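4.2 Cable sorting with two arms

The second set of trials looked at cables. Rigid objects such as the blocks and cups in Section 4.1 keep their shape when a gripper closes on them, so a grasp planned from one view usually stays valid. A cable does not behave this way. Its plug may swing, its loops may tighten, and pulling on one strand can drag another across the table. We wanted to know how much of the policy trained on rigid objects would carry over.

We used the Lornton station for all cable trials. The two arms share one base rail and each carries a parallel-jaw gripper. The task was to pick up one cable by its plug, lift it clear of the others, and lay it down on the right side of the table. The policy received the head view and the joint positions of both arms. It did not receive depth.

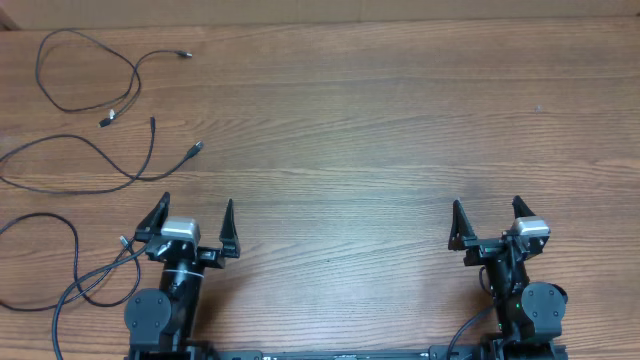
Figure 5. Head view in the cable sorting task, with cables on the left of the table and both grippers open.

Demonstrations were recorded by two operators, Poppy Garside and Rizal Ong, who took turns in blocks so that neither style would dominate the data. We kept 264 demonstrations after removing those in which the operator dropped the cable or bumped the rail. Operators were free to choose which arm made the first grasp. They were asked to hold the plug body and avoid the thin part of the cord, where the fingers tend to slip.

We compared two versions of the policy. The first, Cidell-S, predicts the motion of each arm separately. The second, Cidell-J, predicts both arms together and can delay one arm until the other has finished its lift. Both started from the weights described in Section 3 and were tuned on the same demonstrations. Each version was run for 100 trials. Cables were laid out again by hand before every trial, and the person doing so did not know which version would run next.

A trial was scored as a success if the chosen cable was fully on the right side and no other cable had crossed the midline. We stopped a trial early if an arm pulled against a snagged loop. Stopped trials were scored as failures.

Cidell-J did better on layouts with crossing loops. With a single arm lifting, a second cable was often carried along, and Cidell-S had no reliable way to hold it back. Cidell-J sometimes used the other gripper to press the second cable to the table, a move that appears in the demonstrations of both operators. On layouts with no crossings the two versions were close, and we do not claim a difference there.

The most common failure for both versions was a missed grasp on a plug lying near the base of the left arm. The wrist has little room to turn in this area.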